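Chapter 4
Waiting in Line: How Queues Form and Why Yours Is Slower

Every reader of this book has stood in the wrong queue. The mathematics of the matter is old, respectable and of no comfort whatever to a person holding a melting choc ice.

We begin in Dumton, where the ferry office had two windows and one clerk. Aitana Requena, who ran the office for 9 years, kept a ledger of arrivals in which she also recorded insults. On a busy morning in October the ledger shows 154 passengers and a single insult, repeated.

Two quantities will matter throughout the chapter. The arrival rate tells us how often people turn up. The service rate tells us how fast they can be got rid of. When the first creeps close to the second, the queue does not grow politely in step with it. It shoots up, and the manager goes to lunch. 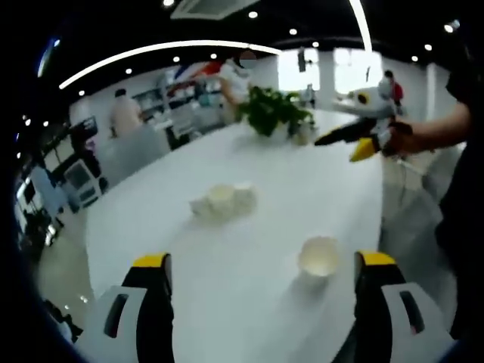

Self-service was meant to cure all this. At the Leitão canteen, which feeds 700 people between noon and two, the clerk was abolished and the customers were left to serve themselves, with results we shall study in Section 4.3. Layout turns out to matter a good deal. A long white table with all but one of the small cups bunched together in a cluster has, for our purposes, a single server, however much table is left over. Spread the cups out and several people can reach at once, provided they are on speaking terms.

Key terms: arrival rate, service rate, server, balking, reneging

Before reading on, write down the longest you have ever queued for something you did not want.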